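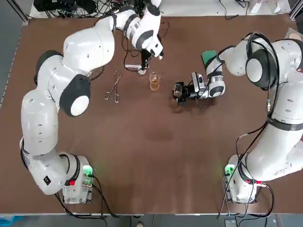 Two-armed bench robot with a glass beaker between its grippers and metal tongs to the left of the beaker.

Skirnum bench code

The Skirnum bench code is a set of good practice rules for small two-armed robots that work at a table, mostly in teaching labs and workshops. It was drawn up at Resurholm by Primo Ruggiero and Brunello Sala, and the current edition is dated 13/02/2020. The code has 57 rules in plain language, and it is a delight to read for anyone who has waded through a full machinery standard. It does not replace the law or the national standards on robot safety, which still apply wherever the robot is used.

Background

Ruggiero and Sala began with a list of habits taped beside their own bench. Visitors kept asking for copies, and by June of the following year the list had grown into a draft with a proper numbering system. The Bellini workshop tested the draft over about 1,000 hours of bench work and sent back a wonderfully blunt set of comments, many of which went straight into the text.

Shared space

The best-known part of the code deals with the area both arms can reach, called the common zone. Only one arm may move through it at a time unless the program has been run slowly from start to finish with a person at the stop button. Each arm must have a parked position outside the zone, and the operator should be able to name it without looking it up.

Liquids and glassware

Open vessels are allowed, but the rules are firm:
A beaker is filled to no more than half.
It stands upright on the bare table, clear of both bases.
Its contents are written in the bench log before power is turned on.
Tongs and other loose tools are laid flat.
Electronics in a base are covered during any pouring task.

New programs are first run with plain water — a rule Sala is said to have argued for through two whole drafts.

Cables

Cables that travel with an arm need enough slack for the full reach of every joint, and no more. Supply cables leave the table by the shortest route, away from the common zone. Rule 31, a favourite with students, asks the operator to move each arm by hand through its whole range and watch the cable the entire way. It's slow work, and it teaches you a huge amount about the machine!

Use and revision

The Bulto edition, a shorter version meant for schools, keeps the numbering of the original so that the two can be used side by side. Proposed changes are tried at a working bench before they are added.

See also
Common zone
Parked position
Bench log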